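The Breakfast Table, According to Lowri Sayce

By Nantana Limsakul
October 4, 2024

Lowri Sayce has strong views on toast, and she would like them on the record before we talk about anything else.

"It belongs in the toaster until you sit down," she says. "People put it on a plate and then go looking for the butter. By the time they find it they've got a roof tile."

Sayce writes the Olen newsletter, which goes out to 498 subscribers and covers one subject, the weekday breakfast table. She started it in March, after 8 years of editing catalogs for a furniture company called Gradard, where her job was to write kindly about sideboards. The newsletter is less kind. Recent targets have included the fruit bowl ("a waiting room"), the placemat and her own brother's collection of novelty egg cups.

What she likes is a plain wooden table with a few things on it and some room left over for elbows.
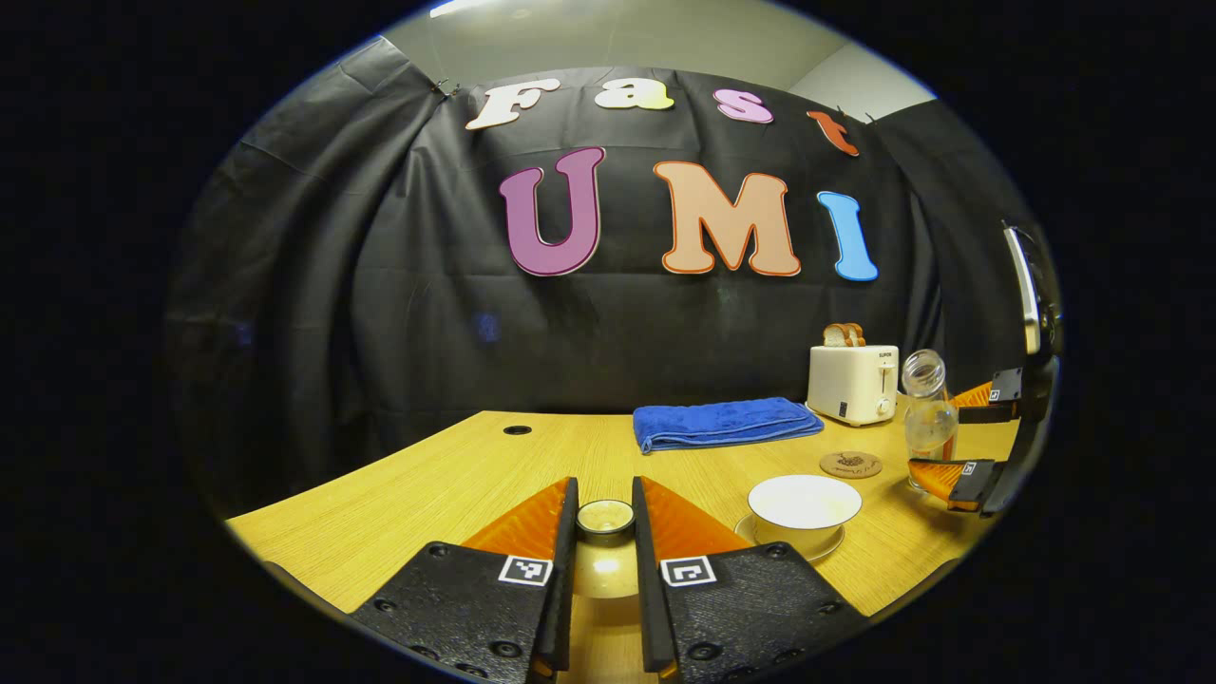

Toast up, towel folded, jar out front.

The blue towel gets more of her attention than I had expected. Sayce doesn't hold with paper napkins at breakfast and she doesn't hold with cloth ones either, on the grounds that somebody has to iron them. One folded towel on the table, she says, will handle crumbs, drips and most children.

"I get letters about the towel," she says. "Jingyi Cui wrote me two pages. She thinks it should hang on the oven door. I printed the whole thing, and then I printed my answer, which was longer."

Is a blue one better than a white one?

"You can see the crumbs on a blue one. I consider that a feature. My mother would consider it a disgrace."

We move on to cups, where her rules get stricter and her reasons get thinner. A cup should have its saucer. If the cup has a gold rim, so much the better, and it should be used on a Tuesday like any other cup. She has no patience for the good china that lives behind glass and comes out for funerals.

"You bought it to drink from," she says. "Drink from it. If it chips, you've got somewhere to keep paper clips."

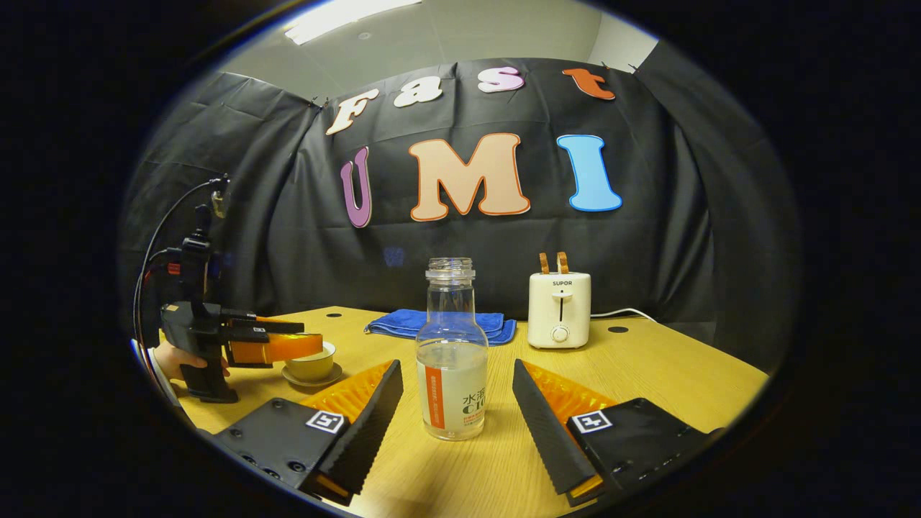 Water is the one thing she won't be fancy about. She owned a pitcher once, a wedding present, and it spent its life at the back of a cabinet behind the fondue set. A bottle does the job and fits in the refrigerator door. I point out that a bottle with its label on looks a little like an office meeting. She thinks this over for longer than it deserves.

"Then have a better meeting," she says.

Her one regular contributor, Dzintra Vītola, takes the opposite line and says so in a column that Sayce edits with visible restraint. Vītola wants a tablecloth. She wants a vase. In the last issue she asked for a butter dish with a lid shaped like a cow, and Sayce ran the request under the headline "A Reader Writes," even though Vītola has been on the masthead from the start.

"We're still friends," Sayce says. "She brings her own tablecloth when she comes over. I let her put it on her half."
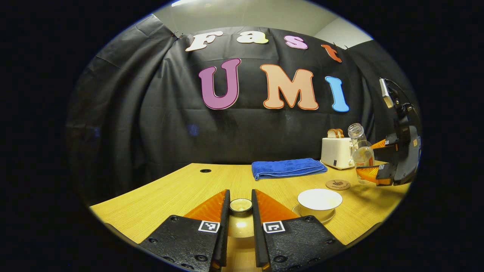

Coasters are where the two of them have reached a truce. Cork is acceptable to both parties. Sayce likes it for being quiet when you put a glass down at six in the morning, and Vītola will put up with it if there's a design printed on it. Bowls go on saucers, a rule that Sayce admits she borrowed from a café called Namow and has been passing off as her own.

I ask what she had for breakfast today. There is a pause.

"A banana," she says. "In the car."

The next issue of Olen is on marmalade, and she is already expecting letters.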